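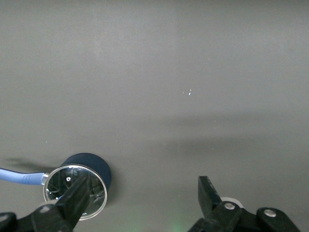 Section 4: Setting up your stethoscope and keeping it clean

Hi again! If you've been working through the home kit guide in order, you've already got the cuff and the thermometer sorted, so now we get to my favorite part. I've been teaching the Saturday class at the Melolcombe center long enough to have seen a stethoscope put on backward in every way there is (I did it myself for most of my first week), so please don't feel silly if you have to read a step twice.

The instructions cover the Velmont two-tone, the one most of you have. If yours came in the older Prerkness kit, the steps are the same except where I say so.

Before you start

Clear yourself a flat spot at a table, somewhere you can set the chestpiece down without it rolling into your lap. You'll want:

A pack of 70% isopropyl alcohol wipes
A soft dry cloth
The little bag of spare eartips from your kit
A quiet room, or as quiet as you can get it

Turn off the dishwasher. I mean it, you will hear the dishwasher.

4.1 Checking it over

1. Take the stethoscope out of its pouch and let the tubing hang straight for a minute. It's been coiled up in there and it wants to stay coiled.

2. Run your fingers down the whole length of the tube. You're feeling for cracks, sticky patches or anything stiff. The spot that goes first is right where the tubing meets the metal at the chestpiece, so bend it very gently there and look close.

3. Turn the chestpiece over and look at the face. The rim should sit flat all the way around. If you can wiggle it, screw it snug with your fingers. No pliers, please!

4. Look inside each eartip. If you see lint or wax, pull the tip off, clean it (see 4.4) and push it back on until it stops.

Note: A bit of fluff on the table will find its way onto the chestpiece every time. Wipe the table first and then the stethoscope. I did those in the wrong order for years.

4.2 Putting it on

1. Hold the headset out in front of you with one metal ear tube in each hand and pull them gently apart.

2. Look at which way the eartips point. They should aim forward, away from you and toward your nose, before they go in. Your ear canals run a little forward, and the tubes are angled to match.

3. Put them in and let go. It should feel snug and the room should get noticeably quieter.

4. If it pinches, take it off, hold the tubes where they come out of the Y and ease them apart a little. If it's loose, cross them slightly instead. Go a tiny bit at a time. The spring inside will forgive you once or twice, but I wouldn't push it.

5. Still uncomfortable? Try the other eartips. The small ones suit more people than you'd think, and I've used them myself ever since Esi Nartey talked me into trying a pair at the July class.

4.3 The tap test

1. With the eartips in, hold the chestpiece between two fingers and tap the face very lightly with a fingertip. It should sound loud and close, like somebody knocking on a door.

2. If you hear nothing and your chestpiece has two listening sides, it's probably turned to the other one. Hold the metal stem still, rotate the chestpiece half a turn until it clicks, and tap again. (Prerkness owners: yours only has one side and doesn't click, so skip to step 4.)

3. If it's faint in one ear, take off the eartip on that side and check for a blockage.

4. If it's faint in both, go back to the chestpiece and check that the tubing is pushed all the way onto the stem. Give it a firm push and a little twist.

5. Now try it for real! Sit down, put the face flat against your skin on the left side of your chest, and keep still. You're listening for a steady lub-dub. It's softer than people expect, so give yourself a good 21 seconds before you decide you can't hear it.

Caution: Tap, don't thump, and never talk or shout into the chestpiece while somebody is wearing it. It's loud in there and it can really hurt. Kids think this is the best joke in the world, so warn them ahead of time.

Note: Scratching, crackling or rustling is usually cloth, hair or your own fingers sliding around on the tube. Hold still, get the shirt out of the way and listen again.

Caution: We're learning to use a tool here, and that's as far as this guide goes. If you're worried about something you hear, or somebody feels unwell, call your doctor. Chest pain or trouble breathing means you call emergency services right away and leave the stethoscope on the table.

4.4 Cleaning

I clean mine after each person, and I give it a proper going-over once a week.

1. Wipe the face and the rim with an alcohol wipe. Go around the edge slowly, that's where the grime sits.

2. Wipe the back and sides of the chestpiece, then the stem.

3. With a fresh wipe, do the tubing from the chestpiece up to the Y. Skin oil is what makes tubing go stiff over time, so if you like wearing it around your neck, wear it over a collar.

4. Pull off the eartips and wipe them inside and out. Let them dry completely before they go back on.

5. Leave everything out in the air for 5 minutes, then buff the metal with the dry cloth if you care about fingerprints (I do).

Caution: Don't dunk it in water, don't put it in the dishwasher and don't try to sterilize it with heat. Keep hand sanitizer off the tubing too, as the lotion in it leaves a film.

4.5 Putting it away

1. Lay the tubing in one big loose loop. No tight folds!

2. Set the chestpiece on top, so nothing presses down on the face.

3. Keep it out of the car, off the windowsill and away from the radiator.

Spare parts

Eartips and replacement diaphragms come from Chaudhary, and the order form is at the back of the guide. The eartips are part 33. Check which model you have before you order a diaphragm, because the Velmont and Prerkness ones are different sizes and they won't take back an opened packet.

Next up is Section 5, the record sheet. Bring a pencil.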